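Help and Advice > Robots at Home > Questions We Get Asked
Reading time: 2 minutes

Can a robot do my chores yet?

We run a small advice line at Kutside for people wondering whether to spend money on a home machine, and this is the question that comes in more than any other (288 times since November, bless you all). The short answer is a few of them, in a fairly tidy house, if you are patient. Vacuuming is good now and mowing is decent. Picking things up and putting them somewhere else, which is most of what housework really amounts to, is still being worked out.

What is so hard about putting the fruit away?

Think about what your hand does when you unpack the shopping. You squeeze a tomato less than an orange, and you never give it a thought! A machine has to be taught all that, and one common way of teaching it is for a person to do the job while holding the same sort of gripper the robot will have, so that the movements can be recorded and learned from.
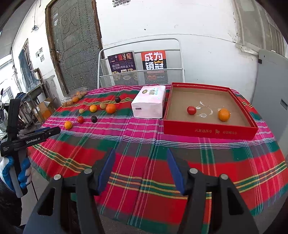 It takes a great many goes. A task you would finish before the kettle boils might need 3,000 recordings before a robot manages it on a table it has met before, and then somebody changes the tablecloth and it all gets a bit wobbly again. We find that rather endearing, though I can see it would be less so if you'd paid for the thing.

Do two fingers do the job as well as a whole hand?

For a surprising number of jobs, yes. Two fingers are simpler to build and easier to mend, and you have fewer joints to fret over when something goes wrong.
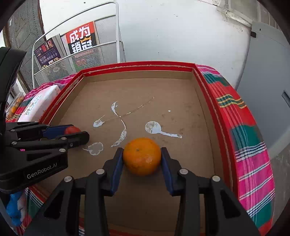 Round things are a nice early test, and our readers often ask why they crop up so much. They roll if you nudge them, they come in all sizes, and they bruise if you're clumsy. A mandarin held between two padded fingers, just above the bottom of a shallow cardboard tray, is a fair picture of where things stand: picking up one piece at a time is well within reach, while a whole bowlful in a hurry is another matter. Wiping the tray out afterwards (and that one has a few dried splashes that could do with a cloth) is a separate skill altogether, and a harder one, as the machine has to judge when clean is clean enough.

What about shops and small workshops?

You may well get there before the rest of us. A packing bench stays put and the same goods come along it all day, and that suits a machine nicely. Mangundap, a fruit packer we write to now and then, tried an arm called the Ado on one bench for 37 days and kept it on for filling trays. They still sort the soft fruit by hand.

Should I wait or buy now?

If you want your floors done, buy now and enjoy it. If you're hoping for something to clear the table, I'd wait, and keep an eye on our Grititz page, where we list the home machines we have tried ourselves.

Last looked over 30 Jun 2020.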